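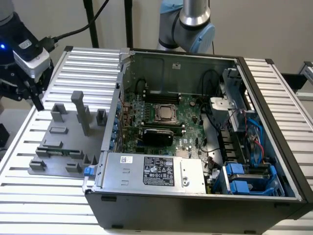
Dell tower on its side, CPU bare, green circuit module waiting in the fixture tray.

Teaching the arms to seat a memory module – quick version

Wrote this up fast for Aurelia Sandu, who is building the same cell in her garage. January 27, 2025. Ask if something's missing.

What you need: two arms, slotted aluminum table, an old Dell tower, printed fixtures, one dead RAM stick. Dead one! Do not practice with good memory.

1. Tower down flat, side panel off. Power cord out, hold the power button ten seconds. Touch bare metal before you go near the board.

2. Clamp the case. Ours crept a little on every push and I blamed the code for two evenings. Two low clamps on the underside lip, snug, no more.

3. Tray goes left of the case, bolted to the slots. Print the supports in PLA, 100 percent infill on the thin ones or they flex. Module sits across two slotted supports. If it drops in and wobbles, scale the slot down a hair and reprint.

4. Open the latches on the slot you're aiming for. By hand for now. We tried having the arm do it and snapped one.

5. Teach four points: above tray, grip, above slot, touch. Name them somthing sane. Kusine (our script) reads them from one text file, so back it up – Gwawr Gethin wiped ours once with a save to the wrong folder.

6. Slow way down. Speed 68 in the config is fine through open air, then drop to 5 for the last bit. Grip by the short ends, never on the chips.

7. Push straight down. Force limit starts low, go up in small steps. If it stalls, stop and look at the notch. Nine times out of ten the stick is backwards.

8. Retract, check both latches by eye. Log it.

Wait time after the grip is 2000 ms in our file. Probably too long, havent touched it.

Cables: keep the wrist cable slack but tied up high. Power supply leads inside the case get tucked toward the drive cage before every run, they spring back.

Next up, the cooler. Screws are a whole other page.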